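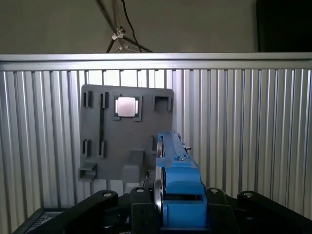
Damwood, June

The Ko practice panel is a grey 3D-printed board for school robotics clubs. It has a square socket with a chip in it, and several slots and brackets where a team can practise slow and exact movements. Our club in Damwood uses it with a gripper that has blue printed fingers. The panel costs 19 pounds and comes with 4 spare slot inserts. The print files are included, so a club may also print a second panel by itself.

Natalie Naylor, who teaches the beginners, asks every pair of students to begin at half speed and to keep the arm away from the ribbed metal behind the panel.

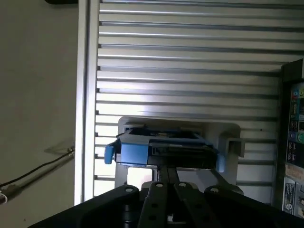 The second exercise is more difficult. The module must stay level at the white opening, and the students should correct the angle before they push. Akihiko Nagano wrote the score sheet for this one, and it is the same sheet as in the Poltden student cup.

Age: 12 and older
Team size: 2 students
Order number: Steralel 1,010
Not included: arm, gripper, computer parts

Please write to us before ordering if your club has a different gripper.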